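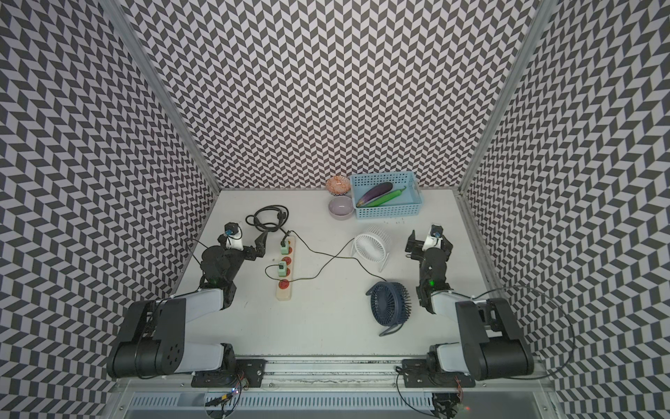

A reader wrote in to ask why the old entry said power strip and surge protector were the same thing, and could someone please fix it. Fixed, August 2019. The two get mixed up in stores as well.

Power strip (also outlet strip, plug board, multi-plug, extension block). A row of sockets in a long housing, fed by one cord from the wall. Used on desks, workbenches, kitchen counters, behind TVs. Usually plastic, sometimes metal. White, cream, black mostly. Some makers color the socket faces to set them off from the body, as on the cream one shown, with red-orange faceplates and two mint-green plugs in it.

Parts
Housing, sockets, cord, plug. Often a switch, lit or unlit. Many have a small breaker with a reset button near the cord end. Keyhole slots on the back for hanging, spacing never matches the paper template. Surge protection is a separate part inside and not every strip has it; read the label.

Cord length
Short cords for desks, long ones for workshops. The Edard bench model comes with a 3 meter cord. Jiteo sells the same body with a shorter cord under part number 242, and a metal version as 622. Older Van Damme lists use differnt numbers, see their catalog. A long cord that isn't needed gets coiled, which is fine for light loads if the loops are loose. Tight coils under a heavy load can overheat. Reels too: pull the whole cord out before running a heater.

What to plug in
Lamps, chargers, a radio, small desk fans. Small fans draw very little, so two of them on one strip is no trouble. Heaters, kettles, toasters, air conditioners go straight to the wall. Same for fridges. Add up the watts on the labels and compare with the rating on the strip, not with the number of free sockets.

Never one strip into another strip. The usual name for this is daisy chaining and most office rules ban it.

On a shared table
Common problem: one surface used for food, tools and electrics together. Keep the strip off to one side, away from bowls and anything being washed. Vegetables go in a basket with holes so water drains, and the basket wants to be well away from the sockets. Run fan cords along the back if they reach. A cord straight across the middle gets caught on a sleeve sooner or later. Wipe up crumbs with the strip unplugged.

Storage
Loose loops, plug on the outside, one tie. Plakico makes a hook-and-loop tie sold in packs of 3. A strip of old cloth does it too. Don't wrap the cord tight round the housing, it strains the cord where it goes in.

When to replace
Cracked housing. Brown marks. A plug that falls out by itself. Buzzing. A warm smell. Cord gone stiff or split. Do not tape it.

See also: extension cord, surge protector, cable tie, desk fan.

Comments

mothgarden: thanks for seperating the surge part out, I bought the wrong one in May going by the old page

T_bench: Metal ones dent but they last. Mine hangs under the shelf with the switch facing out.

pellwick: can you add something on the flat plugs? the ordinary kind blocks my couch from going back against the wall

mothgarden: @pellwick seconded

Contact | Copyright 2019 | Back to top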